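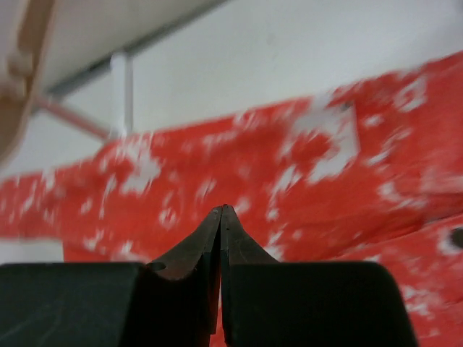
*Red fabric with a white print, spread on a pale surface.*

# The Red Piece

In the house of Hortensia Espinoza in Pukesthorpe, the ironing board stands open all year. She does not iron very much on it. She uses it for cloth, because the good table belongs to the family and must be clear by supper.

I went to see her in August to learn how a person folds fabric so that it can be found again. I own a lot of fabric and I can never find any of it. Hortensia keeps 253 pieces in one room, and in the afternoon I spent there she did not search for anything longer than it takes to cross the floor.

"You fold for the shelf," she told me. "Many people fold for the cloth, and then they are angry at the shelf."

Her shelves are 29 centimeters deep. Every piece is folded to that size, with the fold facing out, and the cut edges go to the back where they can fray in peace. The long pieces are first wrapped around a flat card. The short ones, which she calls the children, stand upright in shoe boxes – most of them are old Puma boxes from her nephew, who ran for his school.

The order on the shelves is by color, and inside the color by weight. Red was the hardest for her to arrange. A red with a white print looks almost pink from across the room, and a plain red next to it looks brown. For years she kept the two kinds apart. Then her friend Ghizlane El Ouafi, who sews curtains and is not a patient person, put them all together one morning and went home. Hortensia left it like this.

Printed cloth she always smooths by hand before folding. She begins in the middle and pushes to the sides with the flat palm, slowly, and if a wave stays near the edge she lifts the whole edge and lets it fall again. Pulling at a corner is forbidden in this room. I pulled at a corner, and I was told.

We folded 21 pieces together. My first ones were too thick on one side and leaned against their neighbors. By the end I could make a bundle that stayed where I put it, but hers had a clean line in front and mine had something like a smile.

She also taught me what to do with a piece when its pattern has no top and no bottom. She looks for the largest white shape and folds so that it comes to the front. In this way she knows the cloth without opening it. For small flowers and dots it does not help, and there she pins a paper with the length.

Before I left she gave me a red remnant to practice with. It has been folded and unfolded on my kitchen counter most evenings since then. I still do not have shelves of 29 centimeters. Mine are deeper, so the bundles disappear into the back, and I have asked the carpenter for a price.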